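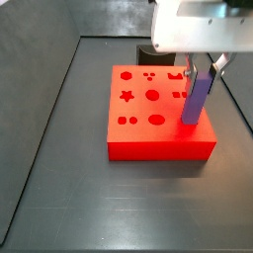
3.2 Aperture Layout and Naming

The Aidoo sorter differs from the boards used in our earlier comparison in that several of its openings are not single closed outlines. We therefore fixed a naming scheme before any similarity ratings were collected. The scheme follows the top face as shown in Figure 3, read from the back row to the front and from left to right within each row.

The back row holds a rounded hexagon (A1), a triangular cluster of three small circles (A2) and a wide crown-like opening with a notch in the middle of its upper edge (A3). The middle row holds a five-pointed star (B1), a large circle (B2) and a pair of small squarish holes set side by side (B3). The front row holds two entries only: a double circle whose left hole is slightly larger than the right (C1), and a horizontal oval (C2). The rows are loose, and row letters should be read as labels of convenience -- no distance measure in this paper depends on them.

Grouped openings raise the question of what counts as one shape. Mansa Aidoo's coding manual treats A2, B3 and C1 as single items, on the grounds that the holes in each group lie closer to one another than to any neighboring opening. The Trukdale coders had worked with the opposite rule, under which every hole is a separate item. We adopted the manual's rule and report a total of eight items throughout. Ratings gathered under the Trukdale rule were recoded where the original sheets allowed it; 22 could not be recoded and were dropped, leaving 151 for analysis.

Color was not coded. The body of the sorter is a red-orange that looks lighter on the top face than on the front, and the openings read as darker red against it. Contrast of this kind separates an opening from its surround but does little to separate one opening from another, so raters working from photographs were told to judge outline alone.

Fiifi Aidoo rated the complete set a second time after an interval of 15 weeks. Disagreements with the first pass were confined to the rounded openings, A1 and B2 in particular, and are taken up in Section 4.

Figure 3. Shape sorter with the eight coded openings, and a blue-violet rectangular block held upright over the right side.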